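Gavine Home Cooking Project
Progress report to the Lachance Fund
6 February 2021

Dear Bushra Minhas,

We are so pleased with how the winter has gone! Since October we have run 12 evening classes in Sernville (the first few over video, the rest in small groups at the Stoster hall), and the waiting list keeps growing. Zubaida Naqvi wrote the recipe cards herself and tested every one at home on a tight budget. The lentil soup is the clear favorite, and people keep asking for a second card so they can mail it to a sister or a neighbor.

Your grant paid for ingredients, printing and hall rent. We have almost $400 left on the printing line and would like to move it to ingredients, as the price of cooking oil went up on us. Please let us know if that is all right. 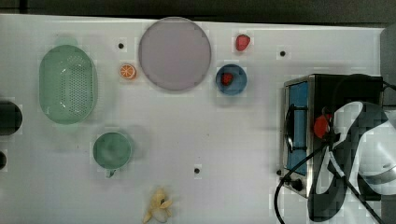 Family sessions start next, with three planned before spring. Noman Soomro will lead them, and he has great ideas for getting kids to measure and stir while the parents handle the chopping. We still need a second person with a food safety certificate. Hamish Ormsby is signed up for the course but has no test date yet.

Attendance sheets and receipts are coming separately by mail.

Osaze Olatunji
Project lead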